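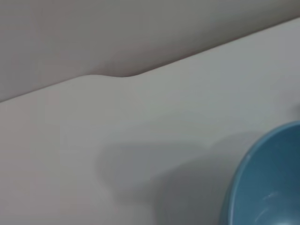

Blue bowl, white table. Play kitchen sorting has begun!

Inham Play Corner · August
Filed under: Toys & Tidying

1/ I've got 133 bits of toy food to go through (the Mimano crate alone had 75!) and I'm loving it. Everything goes through the blue bowl first, then into its proper tub.

2/ Seafood next! The orange shrimp is my favourite of the lot, such a cheerful thing. The little pink peach can wait its turn on the table.

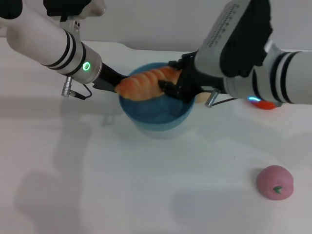 3/ Tubs and labels
Fruit in one, fish in another, and a third for cakes because we own far too many cakes. Labels are just masking tape and a fat pen – works a treat!

4/ More than 40 pieces done before lunch. Veg this afternoon, if I can find the lid for that tub.

2 comments · 40 shares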